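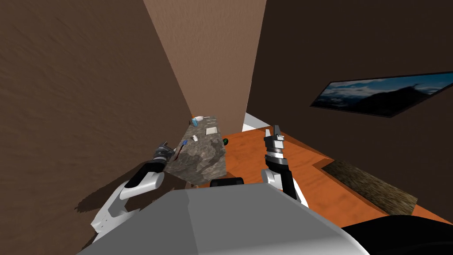 Why doesn't Venus have a moon?

I fell down this hole in January after a talk at the Urrutia observatory, and I'm still in it! Venus is nearly Earth's twin in size, so you'd think it would have picked up at least one little rock. Nope.

One idea is that it had a moon once and lost it. Venus turns so slowly (243 of our days per spin) that tides would drag a close moon inward – and eventually down it goes. The sun's pull doesn't help either, as it can strip away anything orbiting too far out.

I've read 50 pages of notes on this and I'm still torn. More on Mercury next time.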